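末端水栓の滞留水をどう扱うか　小堀和弘氏に聞く

2024年5月16日

中小規模の建物では、給水設備の記録は受水槽と量水器のところで途切れていることが多い。貯水槽の清掃記録はある。ポンプの点検票もある。ところが、そこから先の枝管と末端の水栓については、竣工図しか残っていない。竣工図が現状と合っているかどうかは、開けてみるまでわからない。

給排水設備の保守管理を手がけるガトリーで技術担当を務める小堀和弘氏は、この5年、使用頻度の低い水栓の残留塩素を測り続けてきた。対象は複数の建物にまたがる66か所の末端水栓で、有効な測定値は2,871件になった。昨年の11月に集計を終え、現在は社内の作業要領に反映する段階に入っている。

「最初は濁りの苦情がきっかけでした。朝いちばんの水に色がつくという、よくある話です。配管の腐食を疑って内視鏡を入れたのですが、主管はきれいでした。問題は主管から分かれたあとの、ほとんど使われていない枝のほうにあった」

滞留水という言葉は広く使われるが、現場での意味は一定しない。小堀氏の記録では、最後の使用からの経過時間と、枝管の分岐点から吐水口までの管内容積を必ず対にして書く。時間だけでは比較ができないためだという。

「同じ一晩でも、分岐から吐水口まで腕の長さほどしかない水栓と、天井裏を回って廊下の突き当たりまで行っている水栓とでは、初流の意味が違います。コップ一杯で管の中が入れ替わるところもあれば、バケツに受けても入れ替わらないところもある。それを同じ様式の欄に『初流』とだけ書かれると、あとで使いようがない」

測定そのものは簡易な比色法で、DPD試薬を用いる。現場で読み、現場で書く。自動測定器を常設した建物もあるが、設置できるのは系統の代表点に限られ、枝管の末端までは届かない。小堀氏は自動測定器の値を主管側の基準として扱い、手分析の値との差を見ている。

差は季節によって動く。水温が上がれば残留塩素の消費は速くなり、管内で過ごす時間が同じでも末端の値は下がる。教科書に書いてあるとおりの挙動で、それ自体に新しさはないと小堀氏は言う。

「むしろ冬に低い水栓のほうが気になります。夏に下がるのは水温で説明がつく。冬に下がるなら、別の理由を探さないといけない。給湯の戻りが隣を通っていて保温材がない、あるいは改修のときに死に管を残した。うちの記録では、死に管が見つかった箇所は例外なく冬の値で先に引っかかっていました」

死に管とは、水栓や機器を撤去したあとに閉栓したまま残された管を指す。水は動かないが、生きている管とはつながっている。撤去工事の範囲が壁の手前までで区切られていると、壁の中の管は図面上だけ消える。ブリストフの本館で行った調査では、改修図に載っていない閉栓管が給湯室の裏に残っていた。壁の仕上げを剥がす前に位置を推定できたのは、隣接する水栓の値が周囲と合わなかったからである。

対策として最初に挙がるのは放流である。一定時間、水を出して管内を入れ替える。効果は確実だが、時間の決め方に根拠がないまま運用されている例が多い。

「様式に『2分間放流』と刷ってあるのをよく見ます。誰が決めたのかと聞いても、前からこうだと言われる。節水こまの入った水栓と入っていない水栓では、2分で出る量がまるで違うわけです。時間で決めるなら、その水栓の流量を一度は測っておかないといけない。測ってあれば、あとは時間で管理してかまいません」

流量の測定に特別な器具は使わない。目盛りのついた容器とストップウォッチで足りる。容器は口の広いものを選び、泡沫水栓では泡が落ち着いてから液面を読む。泡沫器は外さない。外した状態の流量は、普段の使用状態の流量とは別の値になるからだ。ただし採水のときは扱いが異なり、微生物検査用の検体を採る場合は泡沫器を外し、吐水口を処理してから採る。一本の水栓に対して二つの手順があることになり、作業者が混同しやすい。ガトリーでは用紙の色を分けている。

自動水栓は別の難しさがある。手を離せば止まるため、連続放流ができない機種では作業者が手をかざし続けることになる。設備保護のための自動放流機能を備えた機種もあるものの、設定が工場出荷時のままになっているか、電池式で機能を切ってあるかのどちらかが目立つという。

「自動放流の設定を台帳に書いている建物は少ないですね。機種名は書いてある。機能が入か切かは書いていない。ポロックの事務棟では、同じ階の同じ機種で設定が違っていました。交換の時期が違うと、そうなります」

混合水栓についても注意点がある。レバーを中央にして放流すると、湯側と水側の双方が少しずつ動き、どちらの管も入れ替わりきらない。小堀氏の要領では、水側だけで一度、湯側だけで一度と分けて流す。湯側は貯湯式か瞬間式かで見るべき温度が変わるため、測定値の隣に熱源の種別を書く欄を設けた。

洗面器の側の条件も、実務では無視できない。ボウルが浅いと放流中に跳ね、作業者は無意識にハンドルを絞る。絞れば流量が落ち、決めた時間では入れ替わらなくなる。小堀氏は、放流量の不足が疑われた水栓を再訪した際、ハンドルを全開にできない器具がかなり含まれていたと振り返る。吐水口の位置と排水口の位置が近すぎる器具、逆に吐水口が手前に短く、水がボウルの奥の壁に当たる器具などである。

「器具の選定は意匠側で決まります。こちらが口を出せるのは、多くの場合、据え付けたあとです。だから要領のほうを器具に合わせる。全開にできないなら、できる開度での流量を測って、時間を延ばす。それだけのことですが、開度を書いておかないと次の人が再現できない」 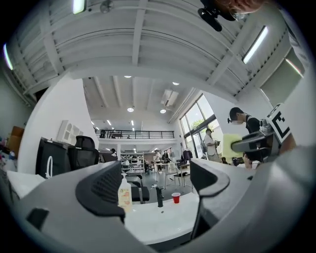
開度の表記には、ハンドルの回転角ではなく、容器で受けた流量そのものを使うようにした。角度は読み手によってずれるうえ、水栓を交換すると意味を失う。流量であれば器具が変わっても目標値として残る。止水栓の調整を行った場合は、調整前の値を線で消し、新しい値を横に書く。消しゴムや修正液は認めていない。

台帳の管理には、パッロという社内の記録ツールを用いている。もとは点検票の写真を保管するだけの仕組みだったが、水栓ごとに固有の番号を振り、測定値と管内容積、器具の交換履歴を同じ画面で参照できるように改めた。番号は部屋番号と連動させていない。用途変更で部屋番号が変わるたびに履歴が切れた経験があったためで、番号は管の側に属するものとして扱う。

「部屋は名前が変わります。壁も動く。配管は、撤去しない限りそこにあります。だから配管のほうに番号をつける。考え方としては単純ですが、最初の割り付けは手間でした。図面と現物が合わないところを一つずつ潰していくしかない」

2,871件の値のうち、判断に使ったものは測定条件がそろった組に限られる。条件の記載が欠けたものは、値が妥当に見えても集計から外し、原票のまま別に綴じた。欠けていた項目で最も多かったのは、最後の使用時刻である。人が出入りする建物では、測定前に誰かが水を使っても記録に残らない。調査の後半では前日の終業後に吐水口へ封をし、翌朝に封の有無を確かめてから採水する方法に切り替えた。封が切れていれば、その日の測定は行わない。

今後の課題として小堀氏が挙げたのは、水栓の廃止の判断基準である。使われない水栓を毎週放流し続けるより、分岐点まで遡って撤去するほうが水質管理上は望ましい。しかし撤去には壁や床の復旧が伴い、費用の区分も保守から工事へ移る。保守契約の範囲では決められず、所有者との協議になる。

「協議の材料として、放流にかかっている作業時間と水量を出します。水栓ごとに出せば、どこから手をつけるかは話ができる。ただ、撤去を決めるときに分岐のどこで切るかまで書いておかないと、工事の人は手近なところで栓をして終わりにします。それでは死に管が一本増えるだけです。切断位置は主管側のチーズの直近、と図面に書き込む。口頭で伝えたものは、まず残りません」

改訂した作業要領では、切断位置の記入欄を撤去依頼書の表面に移した。従来は裏面の備考欄に書くことになっており、複写したときに落ちていた。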